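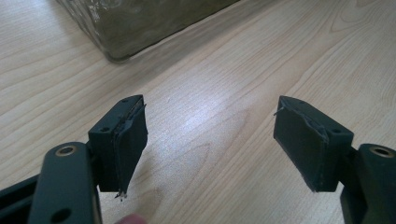

The number people like to quote in this business is hours. So many hours of demonstrations, gathered in so many homes and workshops, by people squeezing a hand-held gripper and putting mugs on shelves. Irkico has a number. Vestergaard has a larger one. I have sat through enough of these talks to know that the slide with the number on it gets the longest pause, and that the slide saying what was in those hours often doesn't exist.

I did this work myself for 11 weeks, which is longer than most people who write about it and shorter than most people who are paid for it. I don't think it is a fraud. I do think we are telling ourselves a story about it, and the story goes that if you gather enough examples, the gaps between them close up by themselves.

Start with the tool. A gripper held in the hand is a cheap way to get examples, far cheaper than driving a real arm by remote control, and I have no quarrel with that. But the thing wears. The wrapping on the pads creases, then the edges lift, then you get little threads hanging off the ends. A pad in that state may not grip as a fresh one does. The person holding it learns this within a morning and squeezes a bit harder, or comes in at a different angle, without ever deciding to. All of that goes into the examples. None of it goes into the notes. Later a robot with brand new pads is asked to copy the motions of somebody who was making allowances for old tape.

When I raised this at Modon I was told that variety is good for the model. Perhaps it is. Variety you have chosen, and written down, and can look at afterwards, may well be good. A slow drift in the state of the pads over 30 sessions is something else, and calling it variety is a way of not having to check it.

Then there is the table. We all know the table: pale wood, decent light, a bright patch of glare somewhere in the middle, and a few things on it that were picked because they fit between the fingers. I once went back through 223 of my own recordings to see how many had a failed grasp in them. There were 2. I had dropped things far more often than that, as anyone would, but the rule was to throw away the bad takes and go again. So the model was shown a world in which things are almost never dropped, and was then expected to know what to do after dropping one.

The usual reply is that failures can be added later, in a special set. Zander did a special set. I've watched some of it, and what you see is people pretending to fumble – a careful, slightly theatrical slip, followed by a very tidy recovery. Real fumbling is faster and uglier and often ends with the other hand coming in to help, which the rules forbid.

I can hear the objection that language models got good by swallowing everything, so hands will too. But the text was already lying about, written by people who wanted to say something. Nobody picks up a box forty times on a Monday afternoon out of any wish of their own. They do it to fill a quota, and by the last dozen it shows in the wrist.

What would I like instead? Mostly dull things. Log the pads, and when they were last wrapped. Keep the bad takes and mark them as bad. Say which hand, and how far into the shift. Put the same person on the same task a month apart and see whether the two lots even agree with each other before feeding both to anything.

It would cost time, and the headline number would grow more slowly. I've asked three teams whether they would accept that, and each one sent me a chart of hours collected.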